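I bought the Covinex bench mat in November for $79, mostly to stop losing screws. It's a silicone mat with a raised edge, 17 shallow pockets along the top and a magnetic strip down one side. I fix up old desktops for resale, and the mat has been in use most evenings.

The pockets are the best part. They are deep enough for case screws but not for drive caddy screws, which ride up over the edge when the mat gets bumped. I put those in a jar lid now. The numbers printed beside the pockets are easy to read and haven't rubbed off.

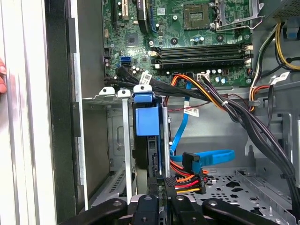

*An empty CPU socket and the RAM slots in an open tower.*

Cleaning is simple. Old thermal paste comes off with rubbing alcohol and a paper towel, though it left a faint gray mark near pocket 2. Dust sticks to the surface more than I'd like. The Kolen mat I had before was slicker and wiped down faster, but it curled at the corners and never lay flat.

The magnetic strip is weak. It holds a few short screws and that's it - a full-size screwdriver slides right off. Sida sells a separate magnetic tray that does this job better, and I ended up buying one. I also keep the strip well away from old hard drives, out of habit. 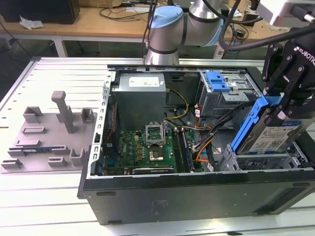

*Dell tower on its side, with the socket bracket flipped open.*

Size is worth checking before you order. A full tower covers most of the mat and blocks the pockets, so I set the mat beside the case and use it only for parts. For laptops it's a good fit, with room left over for tools.

I ordered through Tkachenko, and the mat arrived rolled. It took 2 days under some books to flatten. The smell of new silicone went away in a week.

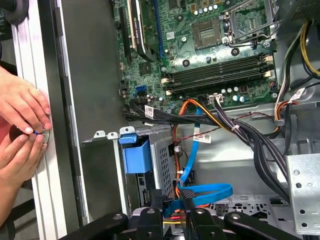
Does the mat protect parts from static?

Only if you ground it. There's a snap at one corner for a ground cord, but the cord isn't in the box and has to be bought separately.

I'd buy it again at a lower price. Four stars for the pockets, two for the magnet.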